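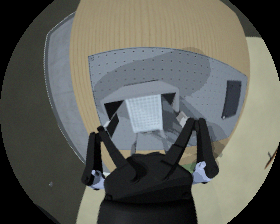
Handout 4: Notes from the Stenar open day

These notes cover the simulated work cell shown at Stenar's open day in Jedonport in January. Read them before the lab session. The cell was presented by Femi Wike and the demonstration began at 10.30.

1. The cell

The cell exists only in simulation. It consists of one articulated arm on a green mounting plate, fixed to the left part of a wooden table, and a two-fingered black gripper. A long flat board lies across the middle of the table and carries the parts to be worked on. Stenar calls the whole set-up Uzor. The room around it is modelled as well, down to the tiled floor and the wall socket.
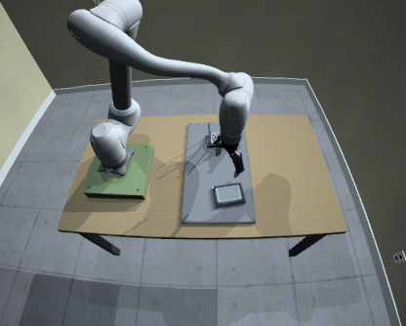 The board defines the working area. Positions are given relative to one of its corners, so the table can be moved in the model without rewriting the task. Two items matter for this course: a small rack towards the far end and a flat tray nearer the front edge. Both have a dark border and a finely patterned panel.

2. Approach

The task under study is the approach to the rack. The wrist is brought over the target first and the gripper then descends with its axis vertical. Stenar prefers this to a slanted approach – the clearance is easier to check.
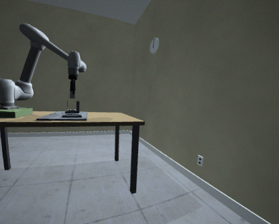
Clearance is measured from the fingertips to the highest point of the rack, which is the upright post. The body of the rack should not be used as the reference. Students who did so last year had collisions in the first few runs.

Finger state is set separately from arm position. A run can approach with the fingers closed or open, and the log must record which. Wike reported 2,092 runs in the current set, of which 814 used the closed state.

3. Views

Each run is rendered from more than one viewpoint. The view from the gripper has strong curvature and a circular edge. Do not take distances from it without applying the lens correction. The room views are better for checking the general posture of the arm, but the wrist can hide part of the rack.

Shadows are rendered too. They fall over the board and should not be labelled as objects.

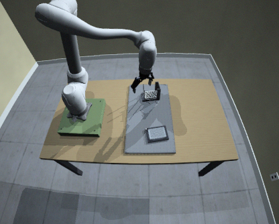 4. Before the lab

Read chapter 2 of the Clullow notes.
Load run 92 and write down the finger state at the start of the descent.
Bring a sketch of the board with the rack and tray marked.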